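Good Practice for Hand-Held Gripper Recording: What Our Group Learned by Writing the Rules Down
Student project report, Robotics Methods course
Group members: Leobardo Ledesma, Jui-lin Hsueh, Lefteris Rallis
Supervisor: Pichit Jitpraphai
December 2022

1. Why we chose this topic

When the three of us joined the Dovia project in July, we were given a hand-held gripper, a short talk, and a great deal of trust. We loved that, and we also made a mess. Each of us had picked up slightly different habits, so the recordings from one person looked very little like the recordings from the next, and Pichit (who is very patient) suggested that we turn our confusion into a report. What follows is a set of house rules for people recording short handling tasks with the gripper, along with some notes on how we arrived at them.

We should say early on that these rules are for our own lab. They sit underneath the general safety rules of the department, and where the two disagree the department wins.

2. How we worked

We went through the Dovia archive from the summer, which holds 3,881 clips, and set aside 3,000 that had a complete log entry. Lefteris and Jui-lin read the logs while Leobardo watched the clips, and then we swapped. In the end we had a list of 83 clips that we could not agree on at all, and those turned out to be the most useful of the lot, because every argument over them ended in a rule. Gumaro Ventura from the Drendcombe workshop kindly read our first draft and crossed out quite a lot of it – he felt that a rule nobody can check is only a wish, and we have tried to keep that in mind.

3. The rules

3.1 Before recording
Check that the finger pads are firmly seated and look over their gripping faces for wear. A frayed pad goes in the log even if you carry on using it. Open and close the fingers a few times with nothing between them. Write down the table layout in one line, using the names on the shared object list.

3.2 While recording
Start with the fingers open. Approach at a pace you could keep up for an hour. Fast swings between objects smear the view, and a smeared view is hard to label afterward, so pause for a moment before each grasp. Keep your free hand out of the working area. If somebody speaks to you, finish the motion or stop the clip, but please don't try to do both (we all have).

3.3 After recording
Fill in the log before you stand up. Mark blurred stretches as blurred and leave them in the clip. We argued about this one for most of an afternoon. Jui-lin wanted them trimmed out, and Leobardo felt that trimming hides how people really move, and in the end we settled on keeping everything and labeling it well. A later user can always cut, but can't put back what was thrown away.

3.4 Transparent and shiny things
Clear bins, organizers with see-through compartments and glossy plastic of any kind need an extra note in the log. Edges behind a clear wall show through it, and a bright highlight can easily be taken for an edge. Two people should label these clips separately and then compare.

4. What still bothers us

Our rule on pace is the weakest. We tried to give it a number and gave up, as a sensible speed for a heavy bottle is silly for a sponge. We also never tested the rules on a complete beginner, and we would dearly like the next group to do so, perhaps with the students coming over from the Bautista course in the spring. Lefteris has left a printed copy of the log form in the blue folder, and corrections in pencil are very welcome.
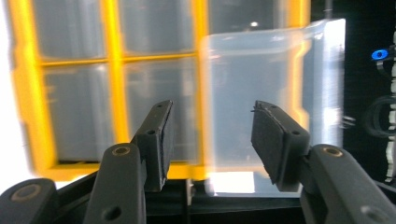 The form itself fits on one page, and we would ask the next group to keep it that way, even if it means dropping one of our questions to make room for a better one.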